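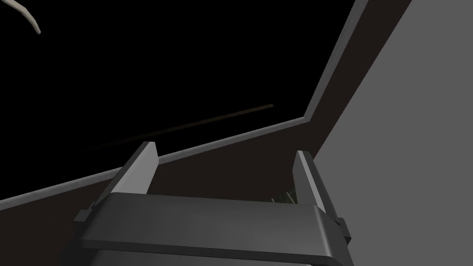
Angus Menzies wrote back this morning to say the north aisle alarm at Gratesard chapel went off again overnight, and that the neighbors have now called the police twice for nothing.

Ticket 1196
Status: open
Site: Gratesard chapel, Butt Lane
Opened: 2026-05-05
Reported fault: false alerts from roof sensor, zone 2

Background: the zone was added in February after lead was stripped from the aisle roof and a side window was forced. The parish wants it kept live. Do not switch it off overnight without asking them first.

Log

Checked the panel history remotely. All alerts are zone 2. Door contacts and the vestry zone are clean.

Sensitivity on the roof sensor was set to 200. The Drisorura default is 100. Lowered it to 100 and saved. Panel accepted the change.

Alert again the same night. Setting had gone back to 200. Someone may have restored the old profile, or the panel is not keeping changes after a restart.

Asked Kalledel for their visit sheet. Their fitter replaced the backup battery last week and reloaded the saved profile. That profile still has the old value in it.

Corrected the saved profile, restarted the panel, read the value back — 100. No alert since, but it has only been one night.

Still to do
Site visit to look at the sensor bracket. Menzies says it moves when the gutter is full.
Tell the police contact that the alarm is still in use and should be answered.
Leave the ticket open until the bracket has been checked.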